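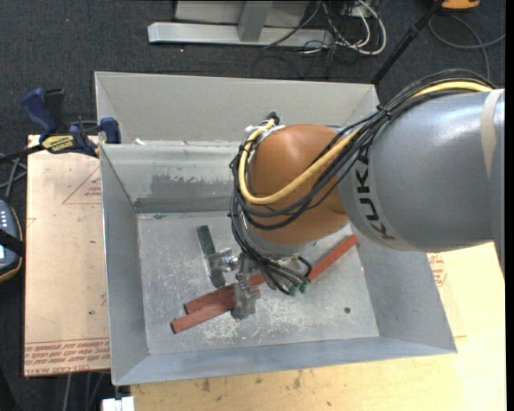 *Item 3: grey metal bin at the sorting bay, with red and dark green bar on the floor sheet.*

# Bar storage and sorting - working meeting, April

Present: stores, cutting shop, quality, purchasing, maintenance. Apologies from transport.

Started 14:10.

## 1. Previous minutes

Accepted with one correction. Under item 5 the rack spacing should read 700 mm, and the figure of 70 mm was a typing error. Stores to reissue the page.

## 2. Colour marking of bar

Purchasing reported that Ranholm will go on painting full lengths before delivery. Red and dark green stay as they are in the stock list. Grosemari has asked whether it may supply the green grade with painted ends only. Cutting shop objected: once a length has been cut, the middle pieces would carry no colour and would have to be tested again before going back into stock.

Agreed to refuse end-only painting for any bar that returns to the sorting bay. It may be accepted for lengths used whole.

Quality asked for a sample piece of each colour to be kept at the stores counter, as the two shades of green in use are hard to tell apart under the bay lights. Stores has a board that can be used.

## 3. Condition of the bins

Maintenance had looked at the grey bin in the sorting bay. Findings:

- Floor sheet worn and covered in whitish scratches and scuffs. Thickness not yet measured.
- Paint on the inner back wall scraped and uneven. There is a darker grey rectangular patch on the same wall. Maintenance to check whether it is an old repair or only paint.
- Small white scrap on the ledge at the back. To be removed at the next clean.
- Small dark round spot on the floor sheet. Quality wants to know if it is a hole or a stain before the sheet is measured.

Discussion on lining the floor. Fiteo has quoted for a rubber mat, but cutting shop expects short ends to catch under its edge. A loose steel sheet on top of the present one was also considered and dropped, as dirt would collect between the two. No decision. Measure first.

Repainting the walls was not supported. The scraping does not affect the bar, and fresh paint may rub off onto it and confuse the marking.

## 4. Mixed pieces

The last stock check found 644 pieces in the short-end racks against nearly 80 fewer on the list. Stores believes most of the difference is pieces returned without a slip - the count itself was done twice and agreed.

From now on a piece without a slip goes on the holding shelf. It does not go into a bin, even where the colour is clear.

Cutting shop asked who clears the holding shelf. Stores will do so at the end of each shift, with quality deciding on anything doubtful.

## 5. Tse order

Purchasing has had no reply from Tse about the delivery of replacement dividers. The old dividers remain in use. Two are bent and should be swapped to the lower rack, where the load is less.

## 6. Actions

| Action | By |
|---|---|
| Reissue corrected page of previous minutes | Stores |
| Reply to Grosemari on end-only painting | Purchasing |
| Set up colour sample board | Stores |
| Measure floor sheet, check patch and spot | Maintenance |
| Remove scrap from ledge | Maintenance |
| Notice about slips at both saws | Cutting shop |
| Chase Tse | Purchasing |

## 7. Any other business

Quality noted that the label printer at the stores counter is fading on the left side. Maintenance has a spare head.

Closed 15:05. Next meeting when the sheet measurements are available.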